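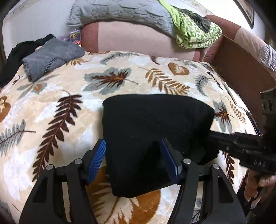
Fleto hand-held gripper pair: our notes from the open day

I've been selling grippers for a while now and I still get a little giddy when somebody lets me squeeze one! So when Bindu Nambiar at Beven told me they were opening the doors in September for a hands-on day with the Fleto pair, I was in the car before I'd finished my coffee.

The job on show was folding laundry on a bed. You take one gripper in each hand, you pinch, you lift, you fold, and the recording goes off to teach a robot arm the same moves. Sounds easy. My first shirt came out looking like a dropped pancake (Lorraine Mudgway, who runs the sessions, was very kind about it).

What I liked

The finger pads are blue with fine ridges, and they were a lot gentler on soft cloth than I was expecting. Dark, floppy fabric on a thick fuzzy blanket is a pretty mean test, too, because you can grab the blanket by mistake without noticing. I did, twice. Once I slowed down and came in flatter I stopped picking up the bedding, and by my third go I was having a great time.

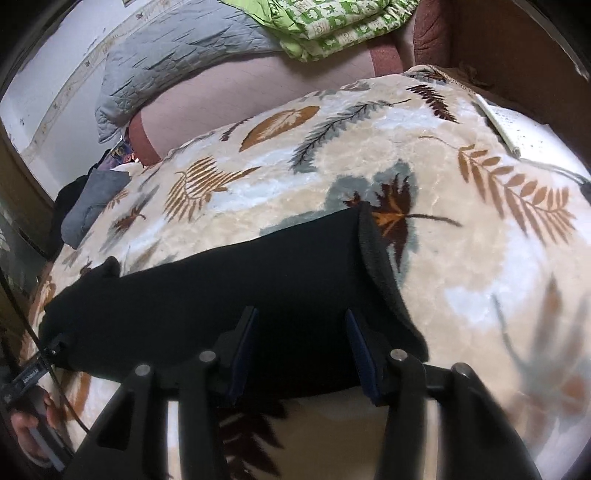 Folding black fabric on the leaf-print blanket, Beven open day

Lefteris Raptis had the quickest hands of the day and he made the whole thing look like a card trick. His tip, for anyone buying a pair: practice on towels first, then move up to shirts, and leave socks for last. I'd add one of my own – keep an eye on the cable, it does love to wander into your fold.

What I'd change

The grip is a touch big for me after a long stretch, and I'd love a smaller handle option. I passed that along to Jarrah Ormsby on the Fleto side and she wrote it down, so fingers crossed.

What you get from us

Two hand-held grippers, left and right
One set of spare finger pads
Cable, 200 cm
Printed quick-start card
7 practice sessions by video with Lorraine's team

Warranty is 90 days on pads and a full year on everything else. We ship from the Katene warehouse, and if you'd like to try before you buy, drop me a line and I'll put your name down for the next open day. Bring a T-shirt you don't mind wrinkling!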